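Speaker notes: Wrist-camera perception for reaching into soft furniture
Aitana Iglesias, Datoner
Notes version 2019-02-18, matches the slide deck as shown

Slide 1. Title

Say name, team, and that the talk covers software only. Hardware questions can go to the end.
The work is the Illholm project: a planner and perception stack for an arm that picks small things off sofas and armchairs. Everything shown is simulation unless the slide says "bench" in the corner.

Slide 2. What the talk covers

Depth near fabric. The self mask. The contact check in the planner. Replay tooling. One set of results, and the list of things still broken.
Skip the company slide if we started late.

Slide 3. Why sofas

Most of our early tests used a flat table. On a table the support surface is a plane, the plane fit is done once, and anything standing proud of it is a candidate object. The code for this is short and has not changed much.
On a sofa there is no single plane. There is a seat, a back, an arm, and the seams between them. The seams are where small objects end up, and they are also where the surface fit is worst.
Two consequences to state clearly. First, segmentation by height above a plane stops working. Second, the planner can no longer treat the support as one rigid half-space for collision checks.

Slide 4. System diagram

Walk left to right. Wrist camera, self mask, depth filter, local surface model, grasp scorer, planner, controller.
Cardoso is the planner. Gronier is the surface model. Both names are on the diagram and people will ask, so give them now.
The controller runs at a fixed rate and does not wait for perception. If the surface model is old, the controller still has the last one, with its time stamp. The planner decides whether that is too old. We tried letting the controller decide and it made logs very hard to read.

Slide 5. The wrist view

Wrist camera only, no fixed camera. The reason is calibration effort: one transform to maintain, and it is a short one. The price is that the gripper is always in view and takes up a large share of the lower image, and that the view of the target gets worse as the hand gets closer.
Pause on this slide. People need time to find the seam. 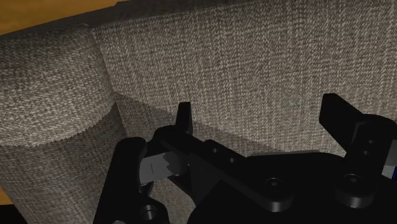

The self mask is the first thing that runs. We project the gripper model into the camera using the current joint values and drop every pixel inside the outline, plus a margin. The margin matters more than the model quality. Too small and the edge of a finger leaks into the surface model as a ridge. Too large and the part of the fabric between the fingers is lost, and that is the part the grasp scorer wants.
We settled on a margin that grows with joint speed. At rest it is narrow. During a fast approach it is wide, because the joint values and the image are never from the same moment.
The time offset between joint values and image is estimated at start-up by moving the fingers and matching the outline. In simulation the offset is set by us, so the estimate can be checked directly. Do this before trusting it on a bench.

Slide 6. Shadows

Shadows were the largest source of false seams in the first version. The old detector looked for long dark edges in the grey image. A cast shadow on fabric has a long dark edge. The detector could not tell the two apart, and neither could any threshold we tried.
The current detector uses two cues together. One is a change in surface normal across the edge. The other is a change in texture direction: on a curved section the weave turns with the surface, while on a flat panel it stays straight. Under a shadow the weave gets darker and keeps its direction. That second cue did most of the work.
Cost: the texture cue needs enough pixels per thread. It fails on plain leather and on very fine cloth. Say so here, do not leave it for questions.
There is a separate problem with renderer shadows. At low shadow-map resolution the shadow boundary has small steps in it. A network trained on those steps learns to use them as a shadow label, and the bench images have no such steps. We now vary the shadow resolution and softness per episode.

Slide 7. Gronier, the surface model

Local patches, each a low-order surface with a normal, a spread and an age. Patches are joined where their normals agree and kept apart where they do not. A seam is stored as a border between patches, with no object of its own.
Earlier version stored seams as separate curves. This needed a second tracker, and the two trackers disagreed. Removing it made the code smaller and the results slightly better.
Each patch also has a stiffness class: rigid, soft, unknown. Unknown is treated as rigid by the planner until something touches it.

Slide 8. Cardoso, the planner

Sampling planner for the approach, then a straight-line segment for the last part. The straight-line segment is the interesting bit.
For a rigid support we stop the fingertips short of the surface. For soft support this leaves thin objects out of reach, so the planner is allowed to plan into the surface by a bounded depth. The bound comes from the stiffness class. The collision checker sees a shrunken version of the soft patches and the full version of everything else.
Common bug: shrinking a patch also moved its border, which opened a gap at the seam. The planner found the gap and used it. It produced paths that pushed one finger straight down between two cushions. Fix was to shrink along the normal only and fill the border with a rigid strip. Conservative, but safe.
Finger opening is planned together with wrist pose. Planning them one after the other gave wide openings next to the sofa arm, where there was no room for the outer linkage. The fingertips were clear and the linkage was in collision. If your checker only models the fingertips, look at this first.

Slide 9. Replay tooling

Every run writes one log: joint values, images, patch list, planner query, planner answer, random seed. The replay tool loads the log and can run any stage again from its recorded input.
Three rules that we keep. Stages take no input that is not in the log. A stage given the same input and seed gives the same output. The log format has a version number and old versions still load.
The second rule was the hard one. Patch joining depended on the order in which threads finished. We sort the patches before joining now, at a small cost in time.
Demo here if the laptop behaves. Load the run, step to the approach, switch the self mask off, show the ridge, switch it on again. If the demo fails, move on, the next slide has the same content as text.

Slide 10. Results

Test set is 3,192 simulated approaches, none used for tuning. The target is a point on the fabric within reach, and success means that the planned path has no rigid collision and ends within tolerance.
Old stack: 1,000 fewer successes than the new one. New stack: 2,429 successes.
Do not oversell this. An approach is not a grasp. The number says the hand gets where it was told to go without hitting anything hard.
Failures split into three groups. Largest is the last segment refused by the planner because the patches were too old. Next is a missing patch close to the seam. The rest are start poses with no path, which the test generator should have removed.

Slide 11. What we changed after August

Planner now asks for a fresh patch before refusing. It waits up to 7 control cycles, then refuses as before. This trades a short stop for fewer refusals. The results on the previous slide include it.
Self mask moved to its own process. It used to share one with the depth filter, and a slow filter delayed the mask.
Margins and bounds moved out of the code into one settings file, which is copied into the log. Several replay mismatches came down to someone having edited a constant.

Slide 12. Still broken

Stiffness class is set by hand per scene. Learning it from contact is planned, nothing to show yet.
The simulator's fabric does not deform. The planner's allowed depth is therefore tested against a surface that does not move, and contact forces from these runs mean nothing. We switch off contact on the soft patches and check geometry only.
Texture cue fails on plain covers, as said earlier.
The time offset estimate drifts on long bench runs. Restarting fixes it. Cause unknown.

Slide 13. Questions

Likely ones, with short answers.
Why no fixed camera: calibration, see slide 5. A second camera would help close to the seam and we may add one.
Why not train the whole thing end to end: we want to replay a single stage and see which one was wrong.
Does the mask handle an object held in the fingers: partly. The held object is added to the mask as a box once the grasp is reported. The box is too big for thin objects.
Will the logs be released: the format description yes, the logs themselves have not been decided.
Leave slide 4 up during questions.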